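Koivisto Pine Folding Table
Home > Utility Room > Tables
By Vomer

$458
Finish: Amber / Clear
In stock. Ships flat.

A solid pine table for sorting, folding and everything else that gets put down on the way through the house. The Koivisto is 6 feet long and comes in two finishes.
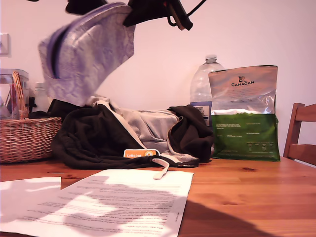
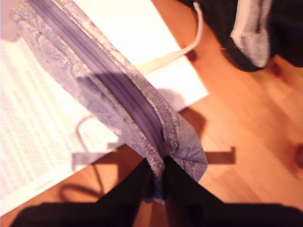

The top is made from solid pine boards, glued edge to edge and sanded smooth before the finish goes on. We do not fill or hide the knots. Each table has its own pattern, and boards from the same tree can take the finish a little differently. Amber brings out the orange tone you see on the tabletop with the brown clothing heaped on it, where the knots and the grain lines show clearly between the laundry and the pet food bag. Clear is paler when new and will darken over the first year or so in a bright room.

Size and use

The top is deep enough to leave a pile at the back and still fold a pillowcase or a sweatshirt in front of it. A wicker basket with a handle can live at one end all the time. The front edge is rounded over by hand, so knits and terry cloth slide across it without catching. There is no drawer. We tried one on an early version and it got in the way of people's knees when they sat down to sort mail or fill in forms.

Legs and frame

The legs are square pine posts, bolted to the frame with steel plates at each corner. Felt pads are fitted at the factory. For stone or tile floors, ask for the rubber feet when you order – same price. The table holds more than 90 pounds spread evenly over the top. Please do not stand on it.

Assembly

Two people, one hex key (in the box). Lay the top face down on a blanket, bolt on the legs finger tight, turn the table over, then tighten. Check the bolts again after a month.

Care

Wipe with a damp cloth and dry right away. Keep wet laundry in a basket or on a towel. Pine is a soft wood and will pick up dents from cans, zippers and the bottoms of bottles; light ones can be raised with a damp cloth and a warm iron. For the amber finish, use Drodine wood soap or any mild soap without bleach. Do not use wax on either finish.

Returns and spare parts

Return within 90 days in the original box. Bolts, plates and feet are kept in stock. Replacement tops are made to order and take longer in January, when the workshop is closed for part of the month.

Customer comments

"Bought the amber. More orange than I had in mind, but it suits the room and the kids' clothes finally have somewhere to go besides the couch." – Renata Bednarek

"Solid. One bolt hole was tight and needed some persuading." – Anil Reddy

Questions about finishes or delivery: write to Wojciech Pietrzak in the Vomer shop and include your order number if you have one.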